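Arm faults out near the stove in simulated kitchen, works fine everywhere else

Posted by Fuseini Atinga

I'm running a kitchen task in simulation before we try it on the real arm. The job is to take the food out of the pan on the range and put it in the bowl on the counter to the right. Out of 100 runs, 46 stopped with a joint limit fault on the wrist. It never happens with the other tasks in the Oakley set, and the arm model is the same one. 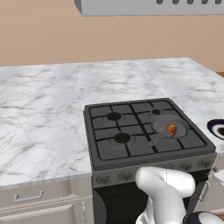 The fault comes up before the gripper touches anything. I tried cutting the speed to 50 percent and got the same result, only slower. I also swapped the planner and that made no difference. The log says "limit exceeded, joint 6" and then the run ends. Is this a bad arm file or something in my setup?

Flimbridge

Probably the arm file. Mine was corrupted once. Download it again and restart.

Aníbal Carvalho

I doubt it's the file if your other tasks run clean. Look at where the base is and what grasp angle you're asking for. With the pan on the right side of the range and the arm coming in from the front, a fixed top-down grasp can leave the wrist with very little room. Then it has to turn again for the bowl and runs out of travel.

Plot joint 6 for one good run and one bad run. If the bad one is already close to the limit when it gets over the pan, that's your problem. Two things to try: let the grasp rotate freely around the vertical axis, or start from a different elbow pose. I had this in November and the start pose fixed most of it.

Please don't widen the limit in the config to make the fault go away. Someone on our team did, and the runs all passed, but the real arm can't turn that far. It hit its hard stop and we lost a cable.

Jurkimell

Same fault with me. Moving the base 2 inches left helped.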